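Storkik Shared Workshop
Arm build group, meeting minutes
March 4, 2026

Present: five members. Apologies: two.

1. Minutes of the last meeting
Agreed with one change. The Kavent order was for the long cables, not the short ones.

2. Frame
The group confirmed that the square-post frame stays on the wood table. The offer of the Wallin bench was turned down. It is too low and would have to be shared with the bike repair evening. The feet of the frame will be clamped before the next session. No drilling into the table top.

3. Cables
There was a long talk about cables. Two of the last three stoppages came from a plug working loose when an arm swung out to full reach. It was agreed to leave more slack at the base and to label both ends of every cable. Labels to be printed, not handwritten. The spare power supply is in the Flondo cabinet, second shelf, and goes back there after use.

4. Gripper fingers
The black finger plates will be kept for now. One member would like to try rubber pads on the inside faces. Agreed to test pads on one pair first and report back. The file for the plates is in the group folder under "fingers 5". Older versions should be deleted.

5. Hand control
Moving an arm by hand with the controller is still slow to learn. Each member is to get a turn of at least half an hour before we go on to recording moves. The sign-up sheet is on the door. Anyone using the controller should keep the other hand off the table while power is on.
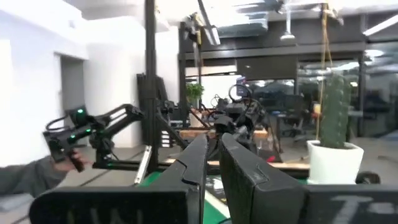 Hand controller in use at the frame, with the second arm on the table.

6. Money
Almost $100 is left from the parts fund. Agreed to spend up to half of it on cable sleeves and two spare motors if the Kavent price holds. Receipts go in the tin.

7. Open evening
The group was asked to show something at the open evening in August. Agreed in principle. The arm should pick up a block and put it down in a marked spot. A decision on whether visitors may use the controller was put off.

8. Other business
Tools left on the table overnight will be moved to the lost property box. The small hex keys are missing again.

Next meeting to be set by email.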